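We use cookies to improve your visit. Accept | Settings

Progress report to the Rizvi fund: clothes repair evenings in Skendville
7/9/19
Prepared by Uzma Soomro

This report covers the first part of our second year. The grant was 2000 pounds, and until now we have spent 1000 of it, mostly on hall rent, thread and two second-hand sewing machines. The rent went up in spring — we had not planned for this, and I have moved some money from printing to cover it.

We have held nine evenings. The best attended was the one on trousers, and many people asked for more help with knees and pockets. Adeel Swati has written a short guide for beginners, which is now with the printer. The evening on zips had to be moved to September, as the hall was closed for painting.
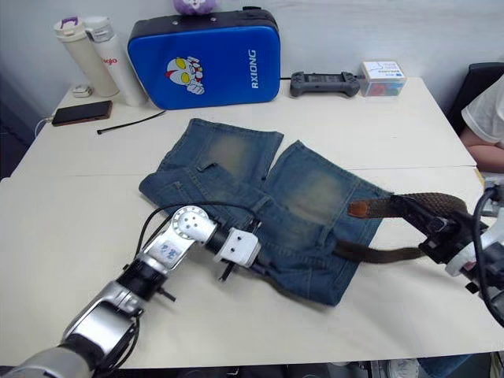
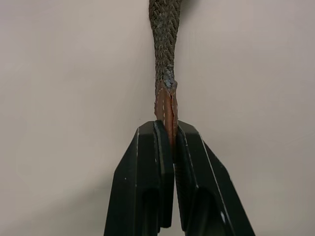
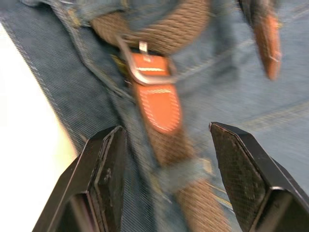 Denim in the first and third pictures, braided rope in the second.

Shoaib Orakzai wrote to us that the evenings finish too early for people on the late shift, and that he had to leave his coat half mended two times. He asks for one Saturday in the month. We think this is fair and have asked Zatik, who own the hall, for a price.

Still to do before winter: five more evenings, a darning class for the school, and a new cupboard with a lock. Saqib Awan keeps the accounts and will send the receipts separately. If the Saturday price is too high, we would like your permission to use the printing money for it.

Share (5)

Related
Brulamov small grants: how to apply
Skendville hall opening times
Darning for beginners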